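Search this site Search

Write the reset rule first

I love a good rulebook, and the one I want most for two-arm tabletop work would fit on an index card. It would say what "ready" means before a run, what "finished" means after it, and who gets to decide. Get those three lines down and everything else gets easier — training, review, even arguing!

At Moltau we logged 1,784 runs before we had a written reset rule. When Zorica Vukčević went back through them, 300 couldn't be compared with anything, for the dull reason that each operator had a private idea of a fair starting layout.

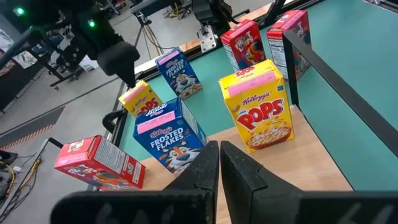
Small cereal boxes are wonderful for this kind of rule-writing. A box can stand, lean or lie on its side, and your standard has to say which of those count. Is a box on its side a valid start? I say yes, always, and write it down. Bernardo Aguiar wants upright starts only for the first 1,000 runs, and we've had that argument every Monday since December.

I'd go further and ask for the same care at the finish. Does a box touching the edge of the board count as on it? Do colors have to sit together? Pick an answer, put a date on it, and don't change it halfway through a batch. And please keep the ugly runs, labeled as such. They're the ones I learn from.
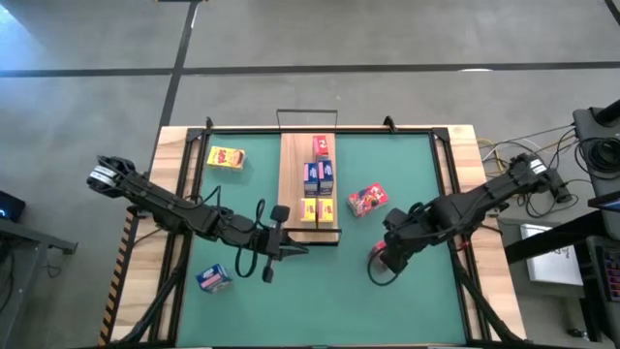 Five boxes on the board, three still on the mat.

My draft card is open for comments, and I'd be thrilled to see yours.

854 shares 9 comments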